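De : Toivo Lehtinen
À : liste vaisselle-et-rangement
Objet : Re: [liste] Égouttoir à deux étages, bols qui basculent

Bonjour,

Réponses dans le texte, j'ai coupé ce qui ne concernait pas les bols.

> J'ai remplacé mon vieil égouttoir en plastique par un modèle inox à deux
> étages, un Dahlgren. Les assiettes tiennent, les bols non : ils glissent
> entre les fils et se couchent sur le voisin. Deux ébréchés depuis octobre.
> L'écartement est de 40 mm partout. Faut-il changer de modèle ou
> ranger autrement ?

40 mm, c'est large pour une assiette plate et juste pour un bol. Le pied se loge entre deux séparateurs, le centre de gravité reste en dehors, et au premier choc le bol part vers l'avant. Mettre les bols sur la tranche, ouverture tournée vers les assiettes, pied calé contre un fil. Laisser un intervalle vide entre deux bols. On perd en capacité, on ne perd plus de bords.

Avant de changer, vérifier aussi l'horizontalité. Sur le Vandar que j'avais avant, un des pieds était plus court et tout glissait du même côté. Une rondelle de caoutchouc a suffi.

> L'étage du haut me sert pour les bols, le bas pour les assiettes.

Inverser. Les bols en céramique sont ce qu'il y a de plus lourd dans une vaisselle courante (les miens pèsent 500 g pièce, pesés) et ils n'ont rien à faire en hauteur. Le haut reçoit les verres et le petit matériel.

> Et pour le plan de travail ? Tout s'accumule autour de l'égouttoir.

Fixer un panier en fil sur un rail, au-dessus, et y mettre ce qui traîne : éponges neuves, sachets entamés. Le rail Zuvico accepte les paniers à clip d'autres marques, à condition que le crochet ne dépasse pas 11 mm d'épaisseur. Au-delà, il faut limer. Référence 1168 dans leur catalogue, pour ceux qui cherchent la version courte.

Disposition actuelle chez moi, à Flosudholm : bols en bas, panier au-dessus (avec des chips de manioc Chuba, ce qui n'était pas prévu au plan), assiette rose et petit bol à feuilles de monstera sur la table.

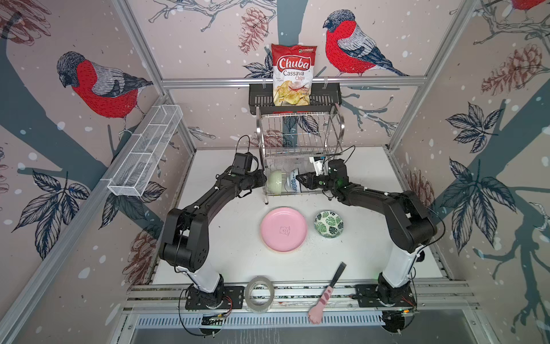 Faut-il essuyer les bols avant de les empiler dans le placard ?
Au minimum le pied, qui n'est souvent pas émaillé et garde l'eau plus longtemps que le reste. Un pied humide posé dans le bol du dessous laisse un cerne de calcaire, et l'odeur de renfermé vient de là.

Dernier point, le bac de récupération. Celui du Dahlgren se vide par un bec latéral, à orienter vers l'évier. Si le bec est du mauvais côté, le bac se retourne, il est symétrique. Détartrage au vinaigre blanc, rinçage abondant, ne pas laisser tremper l'inox une nuit entière.

Si quelqu'un a mesuré l'écartement des fils sur la version étroite, je suis preneur de la cote. La notice ne la donne pas.

T. Lehtinen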